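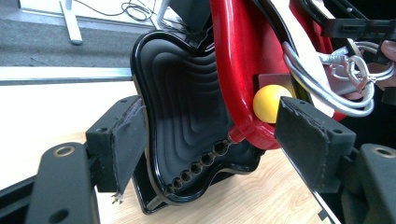 Collecting Demonstrations with a Hand-Held Gripper: Project Report
Group members: Ningsih Lubis, Afiq Wibisono, Juwita Subramaniam
Supervisor: Babar Cheema

1. Purpose

The Sisorar project trains a policy for picking up small objects in crowded spaces. Our part was the data. We recorded demonstrations by hand, using a two-finger gripper tool with a camera on it, and delivered them to the training group in August.

2. Task

Each episode starts with a small yellow ball on or near an assembly of molded parts. The operator closes the fingers on the ball, lifts it clear and puts it down on the open tabletop. The hard cases are those where the ball sits in a gap beside the curved red shell. One finger then has to work against the shell, and the lacquered finish throws highlights that move with the camera. The black tray next to it is nearly as dark as the fingers, and our first segmentation script confused the two.

3. Procedure

Two operators recorded 60 episodes each. The parts were shifted by hand between episodes, and the tray angle was changed every 40 episodes. Recording stopped when the ball was released. An episode was rejected if tracking was lost, if a hand covered the ball during the approach, or if the ball rolled off the table.

4. Results

We rejected 11 episodes, most of them for lost tracking when the tool was held very close to the red shell. The remaining 109 were trimmed and labeled by Juwita.

5. Problems

The grip pads wore faster than planned. The edges frayed and a flap came away on the left finger – we kept recording, so contact in later episodes differs from the early ones. Pad condition was not logged. It should be a field in the episode header next time, along with the operator's name.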